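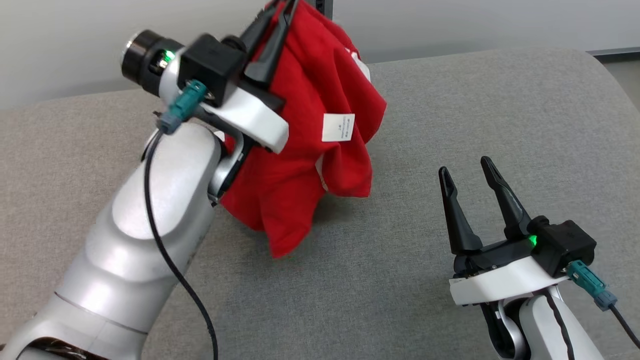

A red garment held up over the grey work surface.

Culen Red Fold Set: README

Summary

The Culen Red Fold Set is a small collection of written records about sorting and folding household cloth. It covers 13 articles, all red or red with white, and contains 300 entries. Each entry gives the state of one article before folding, the fold used, and the state of the bundle when it was put down.

The set was put together at Mestport as a companion to the Prerketti fold notation, which had until then only been tried on white bed linen. Red was chosen so that solid and striped articles could be kept in one colour family. People who sort by colour at home often end up with a pile like this, and telling a towel from the back of a shirt in it takes a second look.

Version and date

Version 2, November 2022. Version 1 had the same entries but used a single field for creases and hems, and the two kept getting mixed up. Please use version 2 for anything new.

Contents of the package

readme.txt — the file you are reading
articles.csv — one line per article, with type, pattern and edge finish
folds.csv — the main table, one line per entry
notation.txt — the Prerketti fold codes used in folds.csv
changes.txt — differences between versions

The csv files are comma-separated, in UTF-8, with a header line. Empty fields are left empty. A zero in the label field means that no label was found on the article, so do not treat it as missing.

Articles

Articles are split into flat pieces and made-up garments. Flat pieces are towels and cloths with four edges. Garments are anything with an opening for the head, arms or legs. Pattern is either solid or striped. A striped article is one with stripes or panels in a second colour anywhere on it, even if the back is plain.

Fibre content was copied from the label where the print could still be read. Several labels had washed out, and the fibre field for those articles is empty. We did not guess from the feel of the cloth.

Fields in folds.csv

entry: running number
article: code from articles.csv
start: crumpled, draped, flat or held
fold: Prerketti code
hem: upper, lower, side, hidden or mixed
flap: yes if a spare layer sticks out past the outline
end: square, oblong or uneven
note: free text, often empty

The start field describes the article as it was found. "Draped" means that part of it hangs over an edge, and it takes priority over "crumpled" when both apply. "Held" is used when the article was lifted clear of the surface before the entry was opened.

The end field is judged by outline alone. A bundle can be rumpled on top and still be entered as oblong, so long as the four sides can be made out. Slight softness at the corners is ignored.
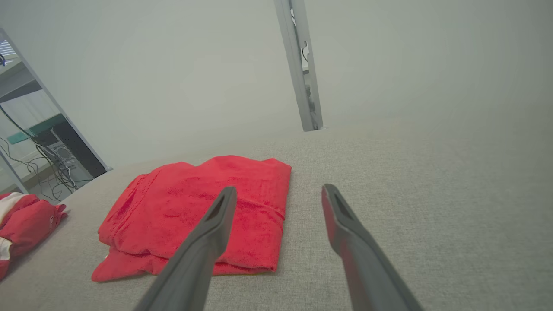 What should be entered when a towel is folded but one corner has a loose layer bunching out?

Set flap to yes and leave the end field as it would be without the loose layer. A towel that is oblong apart from one stray flap is still oblong. If the flap is large enough to hide a whole side, enter the end as uneven and say in the note which side is affected.

Laying out and folding

All folding was done on a light grey woven fabric surface. It grips cloth better than a bare worktop does, so a towel stays where it is put while the second half is brought over. The drawback is that it also holds lint, and it was brushed between articles.

The order of work was the same throughout. The pile was set to the left. One article was taken from it, shaken once and laid out, then folded lengthways and again across. Garments had their sleeves or legs turned in before the first fold. Smoothing by hand was allowed after each fold but not after the last one — otherwise most of the differences in the end field would have been pressed away.

Finished bundles went to the right until the entry had been written up. They were then shaken out and returned to the pile. Nothing was ironed at any point.

Known problems

In 19 entries the hem field is "mixed". These come mainly from thick towels, where the stitched edge runs across the top layer and then turns under. They are correct as they stand, but they will upset any script that expects one position for each bundle.

Solid garments folded with the front inside look very like flat pieces. The article code should be relied on, and the end field is no help in separating them.

Stripe direction is not recorded. We had meant to include it, but the stripes on one article run differently on the front and the sides, and no single value made sense. It may come back as a free text field.
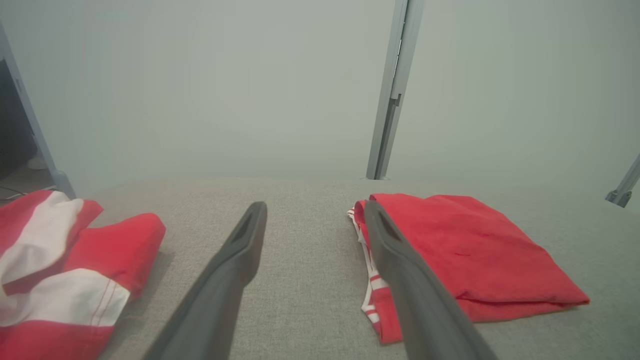
A user of version 1 wrote to say that the striped pieces ought to be folded first. Their reasoning was that stripes give you a line to fold along, and that by the time you reach the plain red ones your hands have settled into a width. They also asked for a width field, in centimetres, so that bundles could be matched for a shelf.

We have left the order as it was, since changing it part of the way through would split the set in two. Width is a fair request. It would mean measuring every bundle again, and we have put it on the list for a later version.

Suitable uses

The set is suited to testing the Prerketti notation, to comparing ways of describing a fold in words, and to teaching people how to write up textile handling in a consistent way. It has been used at Sadowski for checking the wording of care leaflets, mostly the parts on storage.

It is too small to say anything about households in general. It should not be used to compare fabrics for creasing either. The articles differ in age and wear, and we have no washing history for any of them.

Adding entries

New entries are welcome if they follow the field list above. Use article codes starting with X for your own cloth, and send a matching line for articles.csv. Please stay with red, or red and white. A blue set was begun in May and is kept in a separate package with its own codes.

Notes should be short. "Label showing, lower left" is enough.

Licence

Free to use and pass on, with the name of the set and the version number given. The notation file is included by agreement with Prerketti and should be kept together with the tables.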